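Teaching by hand at the Bullamura workshop

The Cover project has reached 458 recorded demonstrations. Each one is done by remote control: an operator moves a pair of small leader arms and the two robot arms on the bench copy the movement. September went mostly on lifting and placing. Since then we have moved on to tidying up around a plant pot with a brush, one arm holding the brush and the other free for the pot. 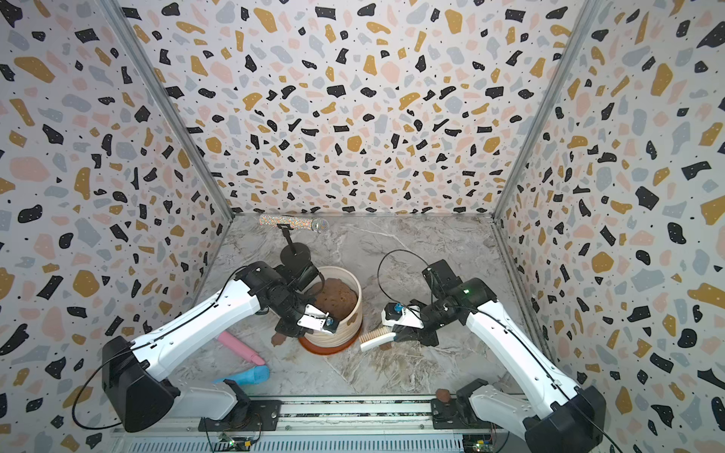 Operators work in sessions of 15 minutes and then swap. Slow, steady runs have been the most useful for training – quick ones tend to include small corrections that the arms then pick up as habits. If you fumble a grip, stop and start the run again.

Nägeli has 3 places left for new operators, and no experience is needed. The Gradoson room is open for practice until 5 on weekdays. Please sign up on the sheet by the door.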